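Elastic waistband

An elastic waistband is a band of stretch material fitted at the top of a garment to hold it in place at the waist or hips. It is found on underwear, sports shorts, pajamas, sweatpants, skirts and many kinds of children's clothing. Unlike a fitted waistband, it needs no button, zipper or drawstring, although a drawstring is often added to heavier garments.

Construction

Most elastic used in waistbands is made of rubber or elastane threads held within a structure of polyester, nylon or cotton. Three forms are in general use. Braided elastic becomes narrower when stretched and is used mainly inside a fabric tunnel. Woven elastic keeps its width under tension and is the firmest of the three. Knitted elastic is softer, also keeps most of its width, and can be sewn through without losing much of its strength.

The elastic may be covered or exposed. In a covered waistband, the top edge of the garment is folded over and stitched down to form a casing, and the elastic is threaded through it or sewn to the fabric before folding. In an exposed waistband, the elastic is joined directly to the cut edge of the garment and forms its visible upper border. Exposed bands are usually brushed on the inner side – the side worn against the skin – and are common on men's underwear and on close-fitting sportswear.

The band is cut shorter than the opening to which it is sewn. It is stretched evenly during stitching, so that the fabric gathers slightly once the tension is released. Zigzag, overlock and coverstitch seams are suitable, as they lengthen with the elastic. A straight stitch of ordinary length tends to break when the garment is pulled on. The ends of the band are joined at the center back or at one side, and the join is often covered by a small sewn label.
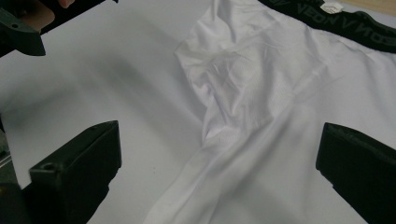

Lettering and decoration

Wide exposed bands are frequently decorated with a name or pattern repeated along the full length. The lettering may be woven in as part of the fabric, using yarns of a second color, or printed on the surface after weaving. Woven lettering lasts as long as the band itself. Printed lettering is cheaper to produce and allows finer detail, but it may crack or fade with repeated stretching and washing. Tone-on-tone designs, such as gray on black, are used where a less prominent effect is wanted.

Care and folding

Heat is the main cause of early wear in elastic. Garments with exposed bands are generally washed in cool or warm water and dried on a low setting or on a line. Chlorine bleach weakens elastane and should be avoided. A band that has lost its stretch shows a wavy edge and does not return to its original length.

Thin, smooth knits slide and crease easily, and a garment of this kind is simplest to fold when the waistband is straightened first. The band is laid flat with its front and back edges aligned, the fabric is smoothed away from it toward the hem, and the sides are folded in. The lower part is then brought up to the band or tucked inside it.

See also: Casing (sewing); Drawstring; Elastane; Overlock stitch

This article was last revised on 25 November 2018.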